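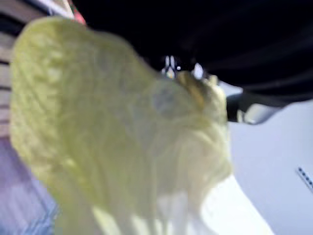

Review: the Dreltside fermenting crock after one winter of kimchi

By Lachlan Kereama
October

I bought the Dreltside crock last year because my old glass jars were too small and the smell was going everywhere in the apartment. I paid 191 dollars for it, and this is a lot of money for a pot. I have now made kimchi in it many times, so I think I can give a fair opinion.

The crock is heavy stoneware with a water channel around the lid. You fill the channel with water and the gas can go out, but the air does not come in. This works very well. My wife does not complain anymore. The two weights that come with it are smooth and they cover almost all the surface, so the cabbage stays under the brine.

The size is the first thing you should think about.

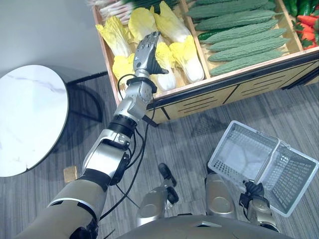

The seller says the crock is for a family of four, and I found this a little optimistic. Napa cabbages are very different in size from one shop to another, and the number in the recipe does not help you much. When they are sold in an open wooden crate, like the six together here, I take time to compare them and choose the heavy ones with tight leaves. Two big heads, cut in quarters and salted overnight, fill my crock up to the line where you must stop. If you go over this line, the brine comes up into the channel and you have red water on your counter. I know this from my own mistake.

The inside is easy to clean with hot water and a soft brush. I never use soap. After 15 batches the glaze has no stains, except a small orange shadow near the bottom that I do not mind. The outside is a different story. The brown glaze is thin near the handles, and I have a chip there already.

I have also two complaints about the lid. It has a very small knob, and with wet hands it is difficult to hold. And the water in the channel dries faster than the booklet says.

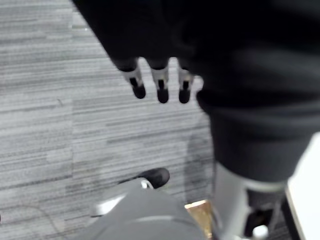

In my kitchen, which is warm, I must fill it again every second day. If you go on vacation, ask somebody to look at it, or move the kimchi to the refrigerator before you leave.

My neighbor has the Studano crock, which is cheaper. Hers is lighter and has a better knob, but the weights are rough and pieces of chili stay in them. We made the same recipe in both, with 200 grams of salt in each, and I could not taste a difference after two weeks. She says hers was more sour. Maybe it was, her kitchen is even warmer than mine.

I would buy the Dreltside again if the price was lower. For one person who makes kimchi only a few times a year, the Studano is enough.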